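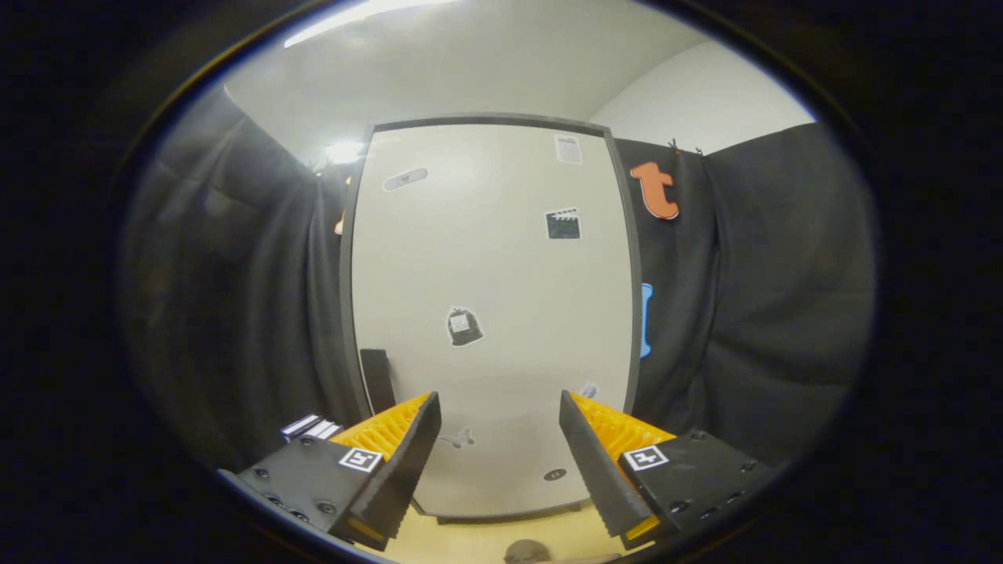
A ribbed finger is a compromise between two wants. It should give when it meets an edge, and it should not give when the arm behind it moves. The two hand-held grippers most often requested by small manipulation labs this winter, the Pamar and the Ngata, settle that argument differently, and the difference shows up soonest on furniture.

Hadiza Okeke runs the bench at Wemovine, a contract test shop that works mainly for makers of household robots. Her February 2025 comparison put both tools through 41 tasks at a tabletop setup with black curtains on either side. Operators carried the grippers by hand. The motion recorded by the wrist camera was then replayed on an arm under a Nelia controller.

The Pamar finger is a printed lattice with a dark strip bonded along the inner edge. The Ngata uses a stiffer core and a shorter lattice, with the same strip. Both mount on a flat plate with screws through the face, and both carry a square fiducial marker on each plate so that finger opening can be read from the video with no encoder.

Marker reading was the first thing to separate them. At full opening the Pamar markers sit well inside the lens circle. The Ngata markers move outward as the fingers open, into the region where the fisheye model fits worst, and the opening estimate drifted by up to 2 mm. Recalibrating with a denser target brought the drift down but did not remove it.

Approach tests used upright objects with little clearance, among them a pale panel on a flat black stand. The operator had to bring one finger down each side of the bar without closing.

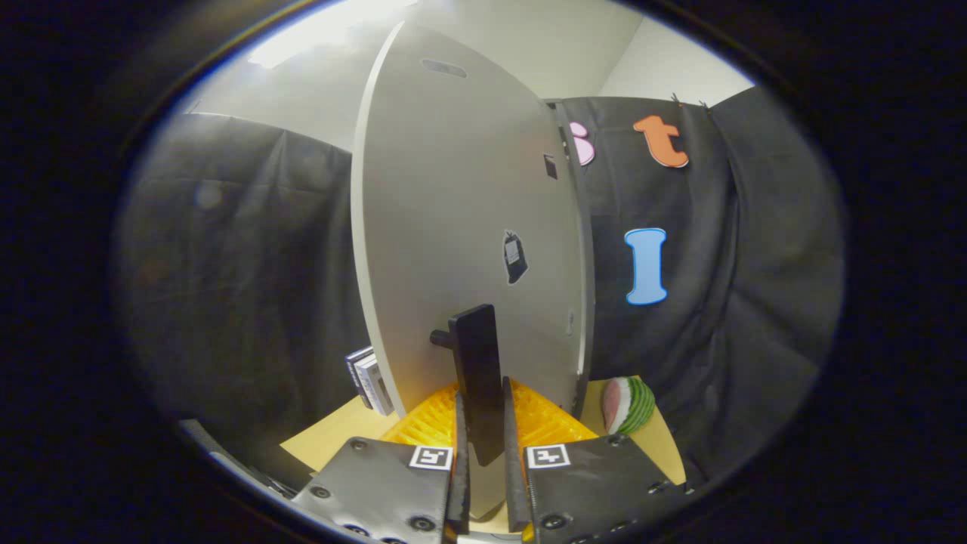

Clearance and contact

Finger width governs this task more than compliance does. With the Pamar, the outer ribs touched the honeycomb tray on 7 approaches. The tray is light and shifts when touched, so each contact also changed the position of everything resting on it. The Ngata, being narrower at the base, cleared the tray on all but 2.

Okeke did not count contact as failure in itself. A soft finger that brushes a tray and recovers is doing what it was bought for. She scored a trial as failed only if the replayed arm ended with the object displaced beyond the tolerance set for that task.

Holding a flat block upright is harder to score. The block fills much of the space between the pads, and the camera sees mainly its near face.

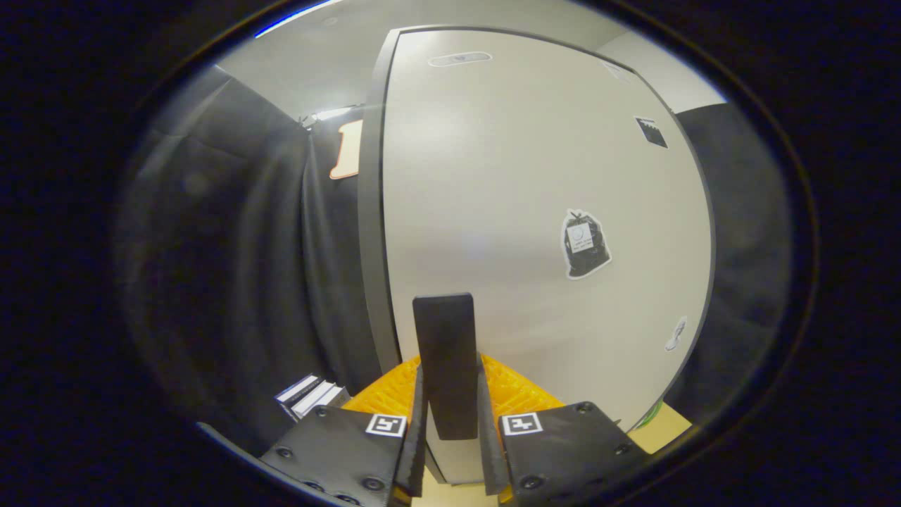
GRIP

Flat faces favor the stiffer finger. On a rectangular block the Ngata pads stay close to parallel, and the load spreads along the strip. The Pamar lattice bows at mid-length, which puts most of the force at the two ends of the contact patch. Neither tool dropped the block while it was carried by hand. On replay the Pamar let it rotate in 5 trials, always in the pitch direction.

Closing force was matched at the trigger before each run. It was not matched at the pad, and readers with a force gauge may reasonably object to this. Wemovine plans to repeat the grip set in May with instrumented pads.

Round and soft objects reversed the ranking. The lattice wraps, the wrap resists rotation, and the operator can be careless about the approach angle. Cabinet work draws on both behaviors, as the fingers have to pass an open door, reach over a shelf and close on whatever sits toward the back.
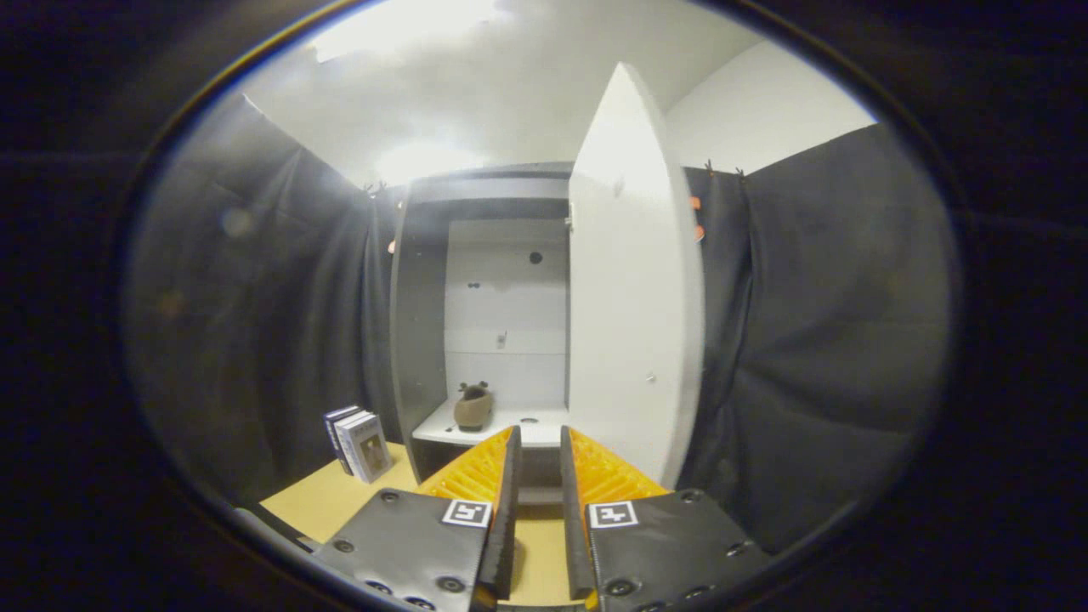 Controller settings

All replays ran with the same impedance gains. Raising stiffness helped the Pamar on the block and hurt it on the shelf, where the fingertips caught the front edge and the arm pushed on. The Ngata was less sensitive in both directions. Latency between camera and gripper command was measured at the start of each session and corrected in the log. Sessions left uncorrected closed late, and the error was plain on small objects.

Labs that handle mostly boxes, handles and panels should start with the Ngata and budget time for lens calibration. For mixed household goods the Pamar needs less operator practice. Pads on either tool should be checked for peeling at the lower end of the strip, where the bond is shortest.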